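Sat 24 March

Glove bench, keeper gloves for Povuncombe. Picking up from where I stopped midweek, notes a bit all over the place because I was writing on the back of the pattern card.

Palms first. Fesis foam came in at last, softer than the January sheet, you can tell with a thumb. Colour is off too, creamier. Don't care about the colour, care about the grip when it's wet and whether the top skin comes away after a few training nights like the last lot did. Cut four fingers and a thumb out of a corner piece before commiting the good part of the sheet. Blade dragged. New blade, cleaner edge, still a slight lip on the tight curve at the base of the thumb. Might be cutting too fast.

Prep: rinsed in lukewarm water, squeezed flat, no wringing, hung off the shelf by the wrist end. Last time I skipped the rinse and got rubbish readings on the first pulls, so whoever runs this after me, please rinse. The stuff they put on at the factory to stop the sheets sticking is slippery as anything.

Drag test on the ball panel. Using the Matos panel again, old match ball, slightly scuffed, same one as in January so the numbers line up. Damp palm, the 385 g weight on top, pull with the spring gauge till it lets go. First few pulls all over the shop, then settled. Fesis holds better damp than dry, as you'd hope. Bone dry it squeaks and skips. Old palm lets go earlier and slides smooth. Didn't like the feel of the old one at all once I'd had the new one in hand.

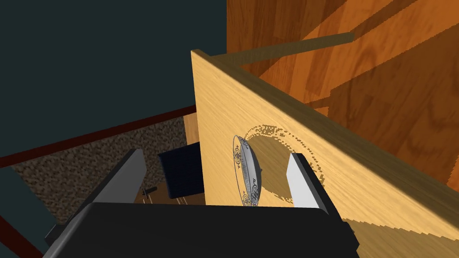

Also tried it muddy, or near enough — potting soil and water brushed on the panel. Both palms hopeless. New one recovers quicker after a wipe with a wet cloth. Worth telling the keepers: wet cloth in the goal, not a dry towel. They all use a dry towel.

Wear next. Put the cut fingers on the rub rig and left it going while I did the wrist straps. Over 70 passes before the surface started to pill on the Fesis, mostly on the middle finger piece where the lip is. So the lip matters. Old palm pilled sooner but spread out more evenly, never got a bald patch. Not sure which I'd want in a match. Pilling doesn't hurt grip much, a bald patch does. Need to run it again with a clean cut edge before saying anything to the club.

Wrist straps. Hustitz elastic, the wide one. Stitched two up, one with the box and cross and one with just the double row. Yanked both. Double row started to go at the corner, box and cross fine. Takes longer on the machine and I broke a needle going over the thick bit where the hook tape doubles back. Trim the tape shorter so it doesn't double back at all?? Try it. Also the strap pulls the wrist opening skew if you stitch it on with the glove lying flat, has to go on with a hand in it or something hand shaped. Rolled towel works ok.

Cut of the fingers. Club keepers are split, some want the negative cut, seams inside, snug, and the rest want flat palms because that's what they grew up with. Negative cut is murder to turn on the little finger. Did one in scrap and it came out twisted a good way round. Unpicked. Did it again with more slack at the tip, better, seam still sits on top of the nail which will drive somebody mad in a long game. Move seam toward the outside. Marked on card in red.

Glue for the palm wrap at the thumb: thin coat both sides, wait till it's tacky, press. I got impatient on the first one and it crept. Second one held when I pulled at it but leave it overnight before beleiving that.

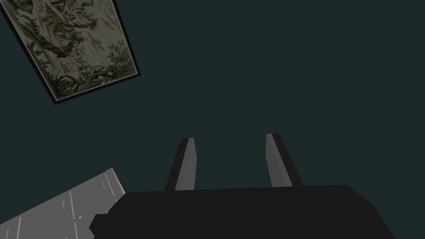
Backhand material still not settled. Club want green, that's all they've said, and the swatches I have go from lime to nearly black. Lime is out, clashes with the away shirt. I'd go dark teal green, same sort of shade as the wall with the framed print on it, and plain like that wall is too, no pattern, no shiny panels. Thin near-black piping round the edge like the frame has, could look smart. The greyed olive in the print itself I'd leave alone, would just look like a muddy glove before anyone's dived. Check how teal takes the white heat-press number though, the last dark fabric let the colour bleed up through it.

Padding on the backhand, thin stuff over the knuckles only. Tried a thicker bit for punching and the fist won't close properly. Thin it is.

Sizes: still haven't got hand measurements from the juniors side. Need length from wrist crease to tip of middle finger, and width across the knuckles, no thumb. Sent the sheet twice. Cut nothing for them until it comes back.

To do
— recut finger pieces slow, new blade, run rub rig again
— check thumb glue in the morning
— shorter hook tape on strap
— moved seam on little finger, one in scrap first
— ask Fesis if the next sheet is the same batch, the January one clearly wasn't
— teal swatch, press a number on it, leave it somewhere warm and look for bleed
— spring gauge sticks near the bottom of the scale, clean or replace
— order needles, heavy ones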